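Running a Polling Place Out of a Town Hall Kitchen
By Shanti Malhotra
Monday, July 28, 2025

Turkham votes in October, and the hall kitchen will again be the back room for the poll workers. These tips come from the last two elections there.

Set up the night before. Put the ballot supplies on the dry side of the kitchen, away from the sink and the dishwasher. Paper picks up steam quickly, and a curled ballot can jam the scanner. If there is only one counter, use it for food and put the paper on a folding table in the hall.

Keep drinks off any table with forms on it. We use lidded cups and one shelf by the door. Spilled coffee on a sign-in sheet should be blotted with a plain white towel, never rubbed, and the sheet dried flat between two clean ones.
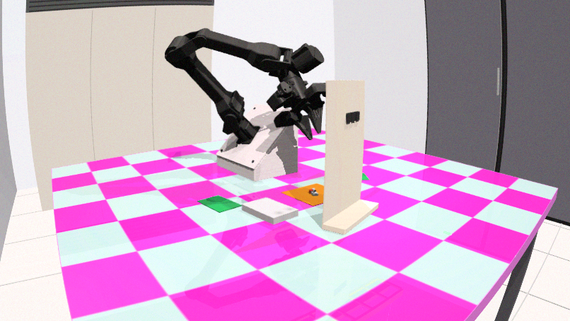 For a long day, cook things that hold. Chili, lentil soup and baked potatoes will all sit in a slow cooker from noon until the polls close. Plug each cooker into its own outlet. Two on one power strip tripped the breaker last time, and the lights in the voting room went with it.

Label the tape, the scissors and the extension cords with the hall's name. The county crew packs up fast and takes whatever looks like theirs.

Pens dry out in storage. Test them on scrap paper a week ahead and throw out the bad ones. Rubber bands go brittle too, so buy a fresh bag. Turkham has 3,067 registered voters and we put out 700 "I Voted" stickers, which ran out by mid-afternoon. Order more.

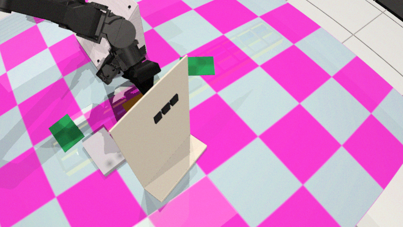

Privacy screens for the voting tables can be made at home from heavy cardboard or thin board. Score the folds with a dull knife and a metal ruler before you bend them, and tape the raw edges. An upright panel in a quiet color, like the beige one on the pink checkered top, is easy to pick out against a busy surface. If your tables have a loud pattern, choose plain screens or cover the tops with brown paper. Check with the clerk first - some counties only allow their own screens.

To get old campaign stickers off a door, warm them with a hair dryer on low and lift a corner with a plastic scraper. Cooking oil takes off the glue. Wash the oil away with dish soap before anyone grabs the handle.

Yard sign wires are worth saving. Straightened out, they make good stakes for peas.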